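Pindham Catch-All Tray, Black

Home / Desk and Table / Trays

There is a certain kind of mess that never looks like much until you try to eat dinner on top of it. A few pens, a tube of lip balm, the spare key, a roll of tape, the little bottle of something you meant to put back upstairs. We have been making trays at Pindham for people with exactly that kind of table, and this one, the plain black Catch-All, is the one we get asked for again and again (and the one that sits on most of our own desks, if you came by and looked).

It's a simple thing. The shape is a rounded rectangle with low walls that curve smoothly at the ends, and a flat floor that takes up nearly all of the inside. There are no dividers, no slots and no little cups molded into the corners. We tried all of those over the years, and we always ended up with one compartment stuffed full and three others holding a single paper clip. A flat floor lets you lay things down however they come out of your pocket, or stand them up if they're the standing kind.

Why low walls?

We get this question a lot, mostly from folks who are used to deeper bins and baskets. A deep bin is wonderful for mittens and dog toys, but with small things you end up digging, and once you're digging you've lost track of what's at the bottom. With a low wall you can see everything you own in one glance from your chair, and you can pick it up from the side without reaching down over an edge. It also means a marker or a small bottle can stand upright in the tray with most of its height showing, so you can tell your green one from your orange one before you reach for it.

The curve where the wall rounds the ends has a job too. Square corners collect crumbs and eraser dust, and you need a fingernail or a cotton swab to get them out again. A rounded end wipes out in one pass with a cloth, and the crumbs come along with it.

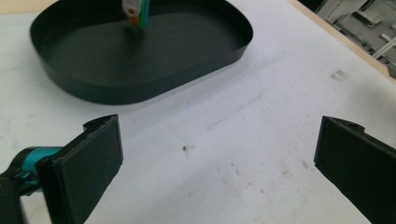
The Catch-All Tray in black on a white worktable.

About the color

Black was the first color we made and it is still our favorite for a working table. On a white or light surface it gives you a very clear edge, so your eye goes straight to it when you're hunting for something, and children seem to understand right away that the pens live inside the dark part. The floor and inner wall pick up a soft gray sheen under an overhead light, while the outside tends to look darker and quieter. If you have a lamp directly above your desk you'll notice that more, and if your light comes from a window you'll notice it less. We mention it so that you aren't surprised when it comes out of the box looking a touch different from one side to the other!

Light-colored items stand out nicely against it. Dust does too, we have to admit. If you live somewhere dusty, or you share your desk with a cat, you'll want to give it a quick wipe now and then.

Where people use it

Craft tables are probably the most common spot. Markers, glue sticks, paint bottles and the odd brush all fit together without much fuss, and when it's time to clear off for supper you lift the whole tray and carry it away. Several of our customers keep one for each project, so the half-finished birthday card and all of its supplies can go up on a shelf together and come back down the next evening just as they were left.

We also hear from people who keep one by the front door for keys and sunglasses, one on the bathroom counter for the bottles that would otherwise wander along behind the faucet, and one next to the sewing machine for bobbins and chalk. A reader of our newsletter wrote in last August to tell us she uses hers for seed packets and plant labels, and now we do that in our own potting shed as well.

Classrooms and shared workrooms order them by the stack. One tray at each table saves a good deal of walking back and forth to the supply cabinet, and at the end of the session you can look across the room and see which trays still need their markers back.

Using it with our other pieces

The Catch-All was designed to sit alongside the Brimon Pen Stand and the Cruzado Desk Mat, and it looks very much at home with both. The mat is a good idea if you have a soft or freshly painted tabletop, or if you like to slide your tray around while you work. If you do a lot of messy painting, take a look at the Nirkon Liner Sheets, which are cut to lie flat on the floor of the tray and can be thrown away when they've caught enough drips.

Care

Wipe with a soft, damp cloth and a drop of dish soap, then dry with a towel. Please skip scouring pads and gritty cleansers, as they will dull the finish in patches. For marker or paint, try to get to it the same day, and start with plain warm water before you reach for anything stronger. Keep it out of the dishwasher and away from the stovetop.

While you have the tray up, run the cloth over the table underneath. Pencil lines and gray smudges build up on a white tabletop so slowly that you stop seeing them, and a clean tray put back down on a clean spot is a small pleasure.

Ordering

Trays are sold singly or in a set of 2. For schools, studios and offices we pack them in cartons of 10, and orders of 100 or more ship straight from our warehouse with no handling charge. We've sent out over 2,000 of the black ones so far, and we keep them in stock all year, so there's no need to rush or to buy extras in case they disappear.

If your tray arrives scratched or chipped, let us know and we'll send another. You don't have to mail the first one back. Most people find a use for it in the garage.

Color: Black
Shape: Rounded rectangle, low curved walls, flat floor
Compartments: One, open
Sold as: Single, set of 2, carton of 10
Pairs with: Brimon Pen Stand, Cruzado Desk Mat, Nirkon Liner Sheets
Markers, bottles and other supplies not included

Add to cart
Ask us about this tray
Back to all trays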